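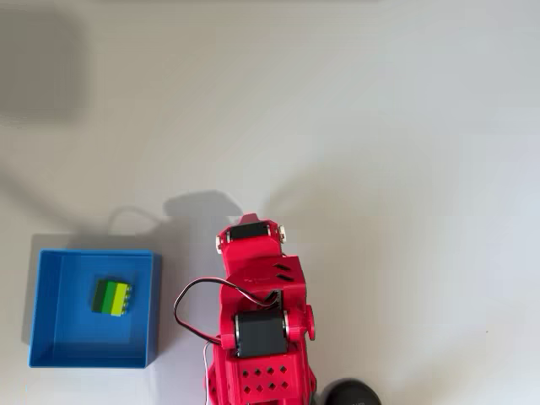 *A red 3D-printed arm beside the blue tray at Oremero, with interlocking bricks in the tray.*

The automation budget at Oremero used to be a single line in the maintenance spreadsheet. It now has its own tab, and the operations manager who looks after it has spent most of the year deciding what to leave off.

"We had a quote for a proper industrial cell and it was more than the van," she says. "It was a fair quote. We just couldn't say what the cell would be doing on a Monday afternoon."

Oremero packs small parts kits for schools and hobby shops out of a unit in Sheehan. Most of the picking is by hand. The plan was to find out which of those jobs an arm could do before signing for anything large, so the first purchase was a set of servo motors, a control board and enough red filament to print the brackets. The order came to $1,123 with freight. She had allowed more.

"The motors are where the money goes. The plastic is cheap, and if a bracket cracks we print another one that night. I budget for spare motors and I don't budget for spare brackets."

The trial work is toy bricks and a shallow blue box. She chose bricks for the colours, and for the price if one ends up under the bench. The next stage is bagged fasteners, which she expects to be harder.

Her advice on quotes is to ask what is missing from them. The industrial quote, from a supplier called Cakosach, listed guarding and installation but left out operator training and the second gripper. A cheaper one from Zestosari included training but charged separately for every software seat. She put both into the same layout, line by line, and the gap between them shrank by 70 per cent.

"I'd tell anyone to make their own template first. Otherwise you're comparing two brochures."

Labour was the other cost she got wrong. She had put down 11 hours for assembly and calibration, and that was gone before the wiring was sorted. Staff time now goes in the budget at full rate, including the time spent reading forums.

A second arm is pencilled in for July, with the same motors so the spares can be shared. The larger cell is still on the list, with no date against it. She wants to see the fastener trial first, and the power in that corner of the unit needs upgrading whichever machine they buy.

"The electrician's quote is in the tab as well," she says. "It's the biggest number on there at the moment."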